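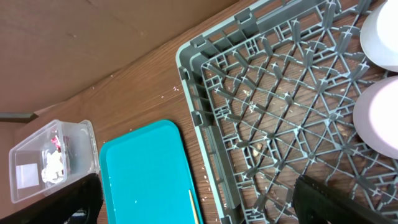

Bench Notes: Grip-Loss Fault on the Two-Arm Table-Clearing Cell

The Oduldale cell logged a repeat of the February fault this month. During a bowl-emptying step the right arm reported a closed grip while the finger gap was still 2 mm wider than the value stored for that dish. The motion planner accepted the report and went on to the pour. The stop came late, at the rotation limit, and the bowl was set down by hand after power was cut. 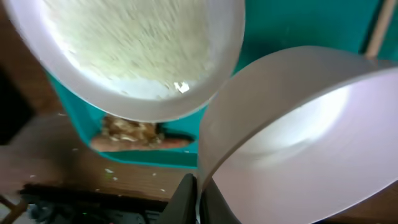
Radomir Vukadinović has traced the false report to the current threshold on the finger motor. A smooth rim gives little resistance at low closing speed, and the controller reads a brief current spike as full contact. Emptying is the worst case for this. With a bowl tipped as steeply as the one holding the pale shredded food, the load moves toward the rim and the torque on the fingers changes faster than the grip check runs. The check interval was 200 ms. It is now 15 ms during any tilt, and unchanged elsewhere.

The second finding concerns debris. Crumbs on the work surface do not stop the arms, but they do get into the finger pads, and a contaminated pad slips at a lower load.

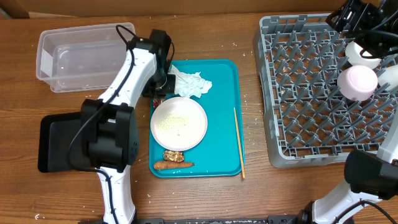

Zoila Marulanda inspected both sets of pads and found residue in the grooves on the right-hand pair only. Pads are now wiped before each session and whenever a grip fault is logged. The fault code is 314. It must not be cleared from the console until someone has looked at the fingers – clearing it re-enables torque on both arms at once.

Rack placement was reviewed as well. No collision was recorded, although the approach path over the pegs leaves little margin if a dish sits low in the fingers.

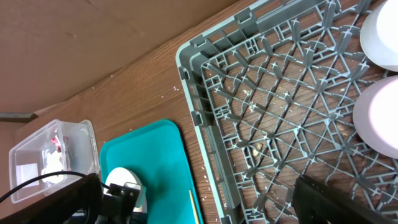 Tray, dish rack and clear container on the work table, with gripper parts in the foreground.

Revised settings are in the Galtivau configuration folder. Operators still running the old file should contact Fredy Quispe before using the pour routine. Open item: hand clearance during a manual bowl removal, assigned to Rosaura Huanca.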